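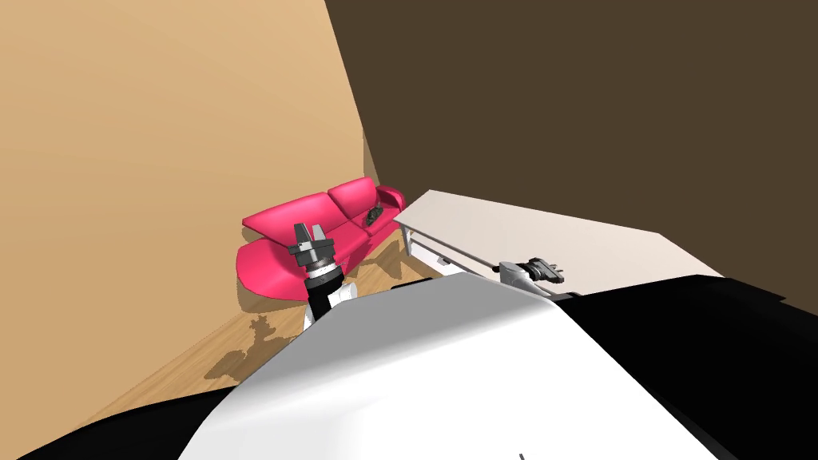 Pink corner sofa with chaise, tan and brown walls

Reading time: 2 minutes

Broltska Baseline ball machine

Broltska says this machine will give you "a season's worth of practice in a month". We doubt it. It throws tennis balls over a net at a speed you choose, and it does that well enough, but it won't fix your backhand while you stand there flat-footed.

The hopper is said to hold 82 balls. Ours fed smoothly up to 60 and jammed twice when filled to the top, so treat the bigger number as the maker being hopeful. Weight is 23 kg with the battery in. The wheels cope with hard courts and a mown path – gravel is another matter.

There are two feed settings, steady and random. Random isn't very random. After a quarter of an hour on the practice courts at Bavstead we could guess the next ball more often than not, and a decent junior will do it sooner.
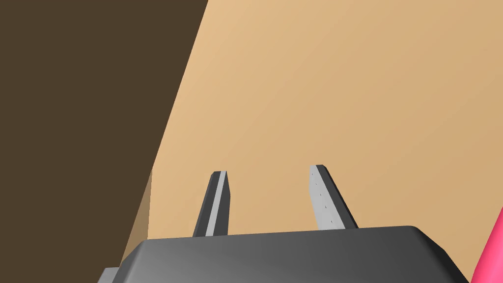
Nseir, in a buyer's comment left in December, takes a kinder view: I bought it for clay-court practice and left it on steady the whole time. High balls to the backhand, over and over, which is what I wanted. I never bothered with random and don't miss it.

Fair enough. If you want the same ball again and again, it earns its keep. Topspin is the best thing on it, and the dial is easy to set with a racket in the other hand. Slice is weak, whatever the box says.
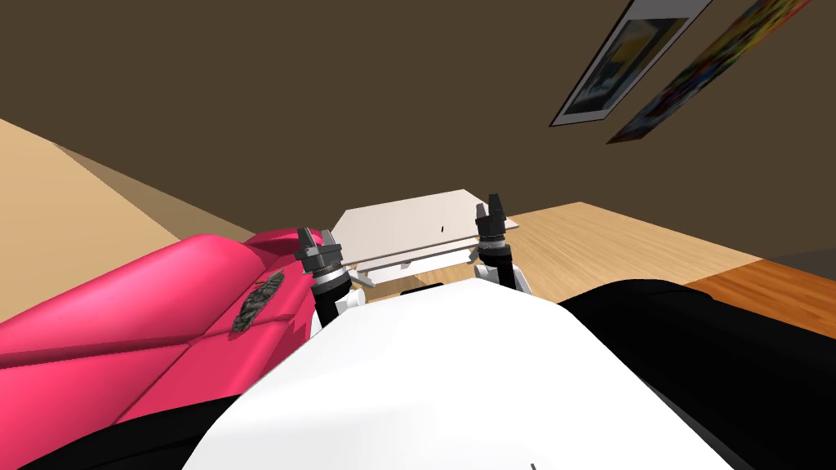
The remote costs extra, which is cheeky at this price. Without it you walk round the net to stop the feed. The older Lukari machine came with one as standard, though it was slower and a good deal louder.

Supplied with battery, charger and cover. Balls not included. Pressureless balls work, but they come out with less spin.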